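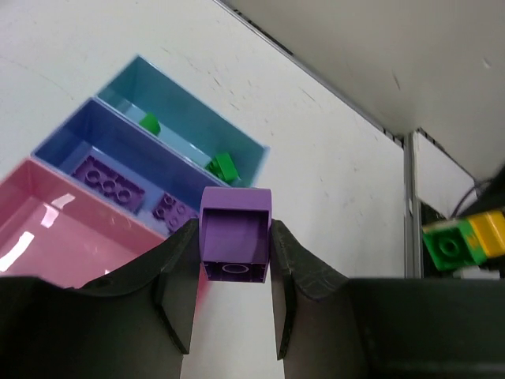 Sorting big bricks by color — does it ever stick?

bkeane_crafts
November 8, 2021
Okay, brick people, I need opinions. We have the big toddler bricks, the DUPLO kind, and I'm finally trying to get them out of the one giant tote. My plan is small plastic bins by color, lined up on the table. Purple goes in the blue bin because I couldn't find a purple bin anywhere and I wasn't going to paint one. Green goes in the teal one. Pink is waiting for pinks, which are all under the couch I guess?

My daughter is 2 and she likes the dropping-in part way more than the building part. Is color even the right way to go, or should I be doing it by size?

arlo_d
Color, at that age. Mine couldn't have cared less about two studs or four studs but she knew purple from green and she would shout it at you. We did it after dinner every night and it was the calmest part of the day.

Goh_Wulan
Going to disagree. Color sorting looks great for one evening and then you build a single tower and it's all mixed again. Size is what you want when you're digging for that one little square brick. I sorted 447 pieces by color once (yes I counted, I was on leave) and had it all back in one box before the month was out.

arlo_d
447 is a different problem though! She's got a few bins on a table.

Goh_Wulan
For now. They multiply.

bkeane_crafts
Ha, my sister already promised us another bag. Wulan, did your kids help with the size version or was that just you?

Goh_Wulan
Just me. Fair point.

reiko.s
Doesn't the purple-in-blue thing confuse her? I'd be fussy about that. My son would carry every blue brick in the house over to that bin and then get mad when he found purple in there. We ended up with plain white tubs and one brick taped on the front of each.

bkeane_crafts
Ohh, the taped brick. I like that a lot. So far she hasn't complained, but we also haven't found many blue ones yet.

Sorcha_C
Whatever you pick, keep the bins shallow enough that she can see the bottom. We had deep ones and they got dumped on the floor every single time — no exceptions. Also push them right up against each other or you'll be fishing bricks out of the gaps.

arlo_d
Seconding shallow. And Reiko's tape idea, I'm stealing that for the train track.

bkeane_crafts
Going with color for now and a brick taped on each one. Wulan, you can say I told you so when the new bag gets here.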